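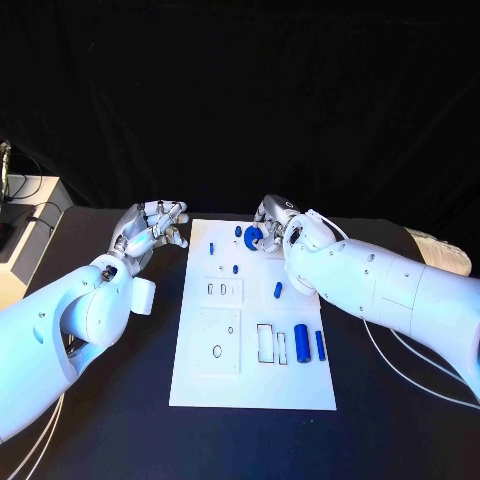

Zellenar Blackout Curtain, heavy weave

Black only for now. Gray is back in January if the mill keeps its word.

Sold by the panel, hooks included. Rod not included, please stop asking us to throw one in. Fits any standard track, also the Inbridge ceiling rail (order that seperately, it ships from the other warehouse).

Fabric weight 300 grams per square meter. Hangs straight after a day or two, creases from the box drop out on their own. Steam from the back if you're in a rush. No iron.

Care: cold wash, gentle, hang dry. Dryer shrinks it. We don't take back shrunk panels.

Bottom hem has a weight tape, cut the stitches at one end and slide it out before washing. Goes back in the same way. Fiddly but fine.

Flame treated version is a different item, look for the F at the end of the order code. Treatment washes out, so dry clean only on that one. Schools and theaters want the F. 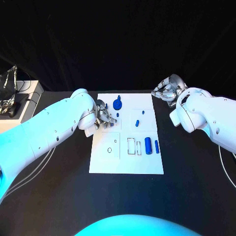 Posted by Montserrat Barajas, Tuesday, September 5, 2023

Update on stock. Second batch is in from Flerov, same weave, slightly stiffer header. Hooks sit better in it I think. If you're matching older panels put "old header" in the order notes and Emília Dvořáček will check whats left on the shelf.

Lead time 18 days for custom lengths. Stock lengths go out next morning. Custom is not returnable, measure from the rail down and not from the ceiling.

Two panels to close a gap in the middle, overlap them by a hand's width. Light comes in at the sides more than through the cloth, so buy wider than the window.

Samples free, one per address. Swatch is small but you can hold it up to a lamp.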